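Bemosix

Home / Supports and straps / Bean bags / Havemero bean bag

Havemero camera bean bag

In stock
Colour: Moss, Slate, Sand
Supplied: Unfilled, with funnel and carry loop

The Havemero is a saddle-shaped bean bag for cameras with long lenses, and we are very fond of it. It sits over a car door, a gate, a fence rail or a rucksack, and you press the lens down into the top until it stops moving. That is all there is to learn. Birdwatchers have been using bags like it for years, and we think far more people should, especially anyone who has ever carried a tripod up a hill and then left it strapped to the bag all day!

We started making them after a week in a hide with a 300 mm lens and a rolled-up coat. The coat was fine for ten minutes. After that it slid, and so did the heron. The first bag we sewed was too small and the second was far too big (it is still in the workshop, the dog has it), and the Havemero is the fifth go at the same idea.

How it is shaped

Two legs hang down either side of whatever you put it on, joined by a narrower bridge across the top. The bridge has its own inner wall, so the filling can't all run down into the legs when you lean on it. With the legs folded under, it becomes a square cushion for the ground or a flat rock, and this is how most of us end up using it for flowers and fungi. You can get the camera very low indeed.

The top panel is a soft brushed cotton that grips a lens barrel well and doesn't mark it. Underneath is a rubbery, tacky fabric which stays put on painted metal. The sides are waxed canvas. They will scuff and go pale at the corners, and we rather like them that way.

Filling it

We send the bag empty to keep the postage down, and so that you can choose what goes in it. Each leg has a zip with a flap over it, and the funnel pushes into the opening. It takes a few minutes over a tray in the kitchen.

Buckwheat husk: our favourite. Light, quiet and moulds beautifully around a lens.
Rice or dried beans: heavier and very steady. Easy to buy when you arrive somewhere, and you can leave it behind when you fly home. Keep it dry.
Plastic pellets: good in wet weather, a bit noisier, and they don't pack down as firmly.

Don't fill it to bursting. Leave each leg slack enough to pinch a good fold of cloth between finger and thumb. A tight bag is like a football and the camera will roll off it. 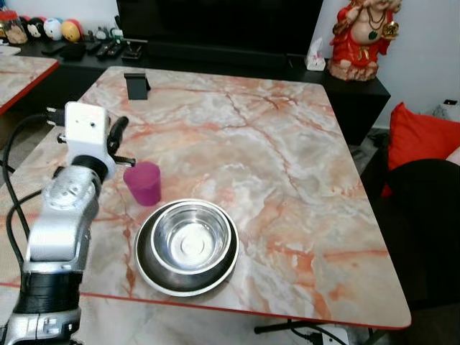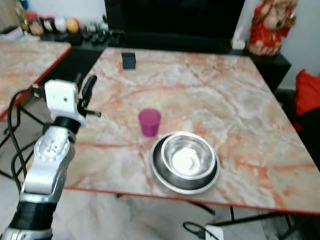
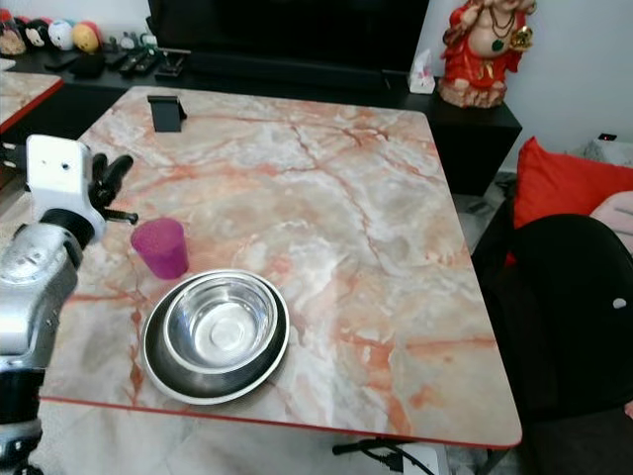
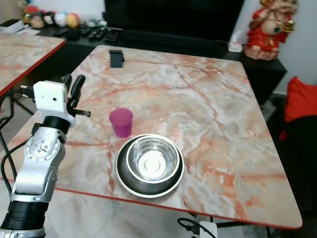 Marble-patterned tabletop, four views

Which lenses suit it

Anything from a short telephoto upwards. A 300 mm or a 400 mm lens is where it really comes alive, and with a 200 mm you can work at slower shutter speeds than you might expect, though do take a few frames and check them at full size. For small lenses, fold the bag flat and rest the camera body on it as well. It isn't a lot of help with a very wide lens, as the cloth tends to creep into the bottom of the picture.

If your lens has a tripod foot, turn it round to the top so the barrel lies straight on the cotton. You can hold the foot like a handle while you walk between spots.

Switch off the car engine before you shoot from a window. Ask your passengers to sit still too, as even someone hunting for a biscuit in the back seat shows up at long focal lengths.

Size and details

Width across the saddle: 300 mm
Drop of each leg: 200 mm
Width of the bridge: 80 mm
Weight, empty: 400 g
Zips: two, covered, with cord pulls you can work in gloves
Loop: stitched webbing, takes any strap clip

The leather patch on the side comes from Saraç, who also make the zip pulls for our larger bags. Ask us if you would like initials stamped on it. Stamped bags take a little longer to send and can't be returned unless there is a fault.

Goes well with

Cundent shoulder strap. Clips to the loop so that you can sling the bag across your back. A full bag of rice is no joy to carry by hand.
Cundent rain cover. Slips over the whole bag, elastic at the bottom, folds into its own pocket.
Spare funnel. People do lose them.

Looking after it

Empty the bag before washing. Sponge the canvas with cold water and leave it somewhere airy. The cotton top can be rubbed with mild soap and a soft brush. No tumble dryer, please, and no washing machine, the wax comes off and goes all over the next load. If you filled it with food, tip the filling out at the end of the season and give the corners a good shake.

Customer notes

"Used it on the door of a hire car all through May and got the sharpest hare pictures I have ever taken. I bought lentils at the first village shop and it took nearly three bags. My only grumble is that the Sand one shows every bit of mud, so I'd get Moss next time."
Marlene Chisholm

"Bigger than I imagined but it squashes down into a rucksack well enough when empty. The bridge part is very clever."
Verified buyer

Repairs

Seams are covered for as long as you own the bag. Post it to us empty, with a note of your address inside one of the legs, and we'll sew it up and send it back. Bags bought before Jan 1, 2018 have the older single zip. We still mend those, and can fit a second zip at the same time for a small charge.

Related: Window mounts / Ground plates / Lens sleeves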